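# Open day at Joltlow: robots in the (very small) kitchen

I've wanted to get inside the Joltlow building ever since they moved in behind the tile store, so when the open day sign-up went online I grabbed a spot within the hour. It was free, there were 50 places, and they split us into groups so everyone could get close to the benches.

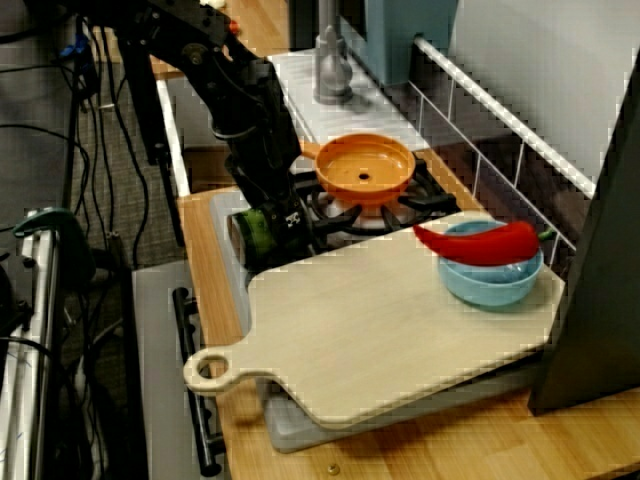
My group started upstairs, and I'm glad we did, because I could have stayed there all afternoon. I came expecting big orange factory arms behind fences, and a toy kitchen was a lovely surprise! The black arm was right over by the stove, with an orange plastic pan on the burner and a red toy chili lying across a light blue bowl on the cutting board. I had a play kitchen as a kid and mine didn't even have a faucet (still a little bitter).

We got 20 minutes at each stop and then a bell rang, a bit like school. I used most of my time up there asking questions. My big one was why they'd bother with toy food, and the answer was that plastic chilis don't go soft over a weekend and no one minds if one ends up on the floor. Fair enough. I also asked if it could do dishes and got the kind of laugh that tells you everybody asks that.

What I liked is that the people running the stop didn't talk down to us. They were happy to say which jobs go well and which ones drive them up the wall. Thin, slippery things are a pain, apparently. So are lids. I felt very understood about the lids.

The other stops, quickly, as my phone was down to 4 percent by then and I was saving it for the bus ticket:

- **Tindetti's sorting table.** They share the ground floor and had a belt running with small parcels on it. Loud, fast, and the kids loved it. I'd have liked a bit more talking and a bit less belt.
- **Prusto.** This is the planning software, shown on a big screen. I'll be truthful, I lost the thread after the second chart, but the woman next to me was taking pages of notes, so it clearly hit the spot for somebody.
- **The Kontogiannis room.** Coffee, almond cookies, and 3 long tables where you could try taking apart an old motor. I got mine open and did not get it closed again. Sorry!

If you go to the next one (they said March, with sign-up on the same page as last time), wear a sweater, since upstairs is chilly, and park on the tile store side. The front lot fills up fast and the back entrance is closer to the stairs anyway. Ask for the kitchen group first if they give you a choice.

Posted February 1, 2025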